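April 18, 2025

Flikville, visitor dock. In early, wind off the lake, fingers useless till the kettle boiled. Bülent already had the cover off the outboard on rental hull 41.

Complaint from the last renter was "dies when you throttle down". Started fine on the stand in the test barrel. Idles, hunts, idles, then quits. Pulled the low speed jet, green crud in it. Fuel left in over winter again. We did write "run dry" on the layup sheet, somebody ticked it. Cleaned jet, blew passages out, new bowl gasket. Old gasket had gone hard and came away in bits, one bit went down beside the float and took me ages to find. Back on, idles now, but I'd like a full tank through it under load before it goes on the rental board.

Fuel line bulb is soft too. Order two. Primer connector weeps if you lean on it, leave tag on.

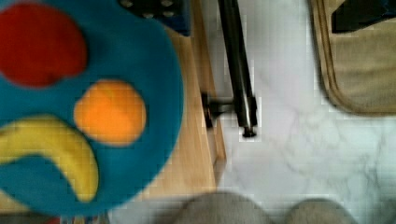 Banana, orange and the red one.

Visitor moorings next. The Deltanance people want the new pickup buoys in before they send the first flotilla through in June, and their welcome sheet already lists us as a stop with eight moorings. We have six. Told Faith. She'll ring them, not me.

Laid the chain out on the hardstand to measure wear. Bottom links on no. 3 worn thin right at the swivel, you can see the shine. No. 5 nearly as bad. Others OK for the season, re-check at haulout. Three block has its eye bent over, no idea what hung off it. Sketch is in the back of the book, ignore the first one, I had the shackle upside down.

Blocks are 400 kg each. Faith thinks too light for anything over 9 metres in that mud and wants 900 for the two outside ones. I agree for the outside, inside I'd leave it. Need to ask the crane what it'll pick at full reach before anyone orders concrete.
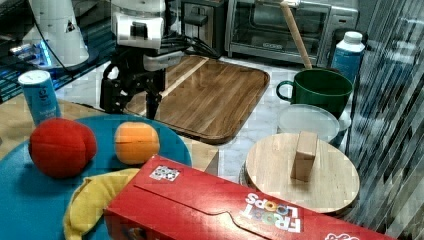
Small Craft & Moorings Workshop, Flikville

Mousing on the shackles: use the stainless wire, NOT zip ties. Found zip ties on two of them. Seized one pin solid, had to cut it off, grinder disc worn to nothing now so add to list.

Pump-out. Hose fitting on the new cart doesn't match the deck fittings on half the boats that come through. Adaptor set from Mrema came with the wrong thread, emailed them, they say send it back at thier cost. Boxed it, on the shelf by the door. In the meantime we hold the rubber cone on by hand like last year, gloves please.

Shore power. Pedestal 2 trips whenever pedestal 4 is drawing.
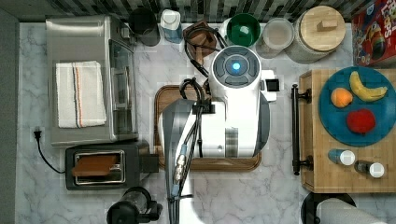
Tested both with the little load box, one heater each, trips after a few minutes. Breaker itself feels warm at the left terminal. Screw was loose, maybe a quarter turn. Tightened, tried again, held until lunch. Don't trust it yet. Electrician booked anyway, leave 4 tagged out and put visitors on 1 to 3.

Gukora (the blue loaner, not the kayak with the same sticker) has a crack at the transom drain, outside only as far as I can tell. Drilled the end, ground back, two layers of cloth. Resin was slow to kick, shed too cold, put the lamp on it. Sand tomorow. Bülent to do gelcoat, his always come out smoother than mine.
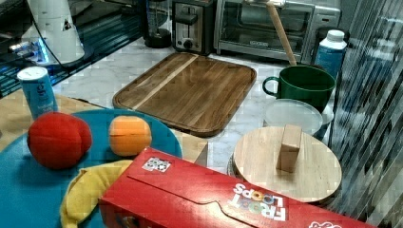 Froot Loops box, with the fruit.

Still to do
- about 400 m of line to cut and splice for the pickup buoys, I make it two evenings
- eyes soft, no thimbles on the pickup end
- signage for the dinghy dock, the old arrow points at the fish table
- ask the marina down the shore what they charge per night so we're not miles apart
- VHF in the office, channel sticks, knob comes off in your hand
- grinder discs, primer bulbs, 5200 (white)

Faith has the workboat keys until the chain's in. If the barge comes while I'm out, tie it bow in, the stern cleat on the work dock is still only on two bolts.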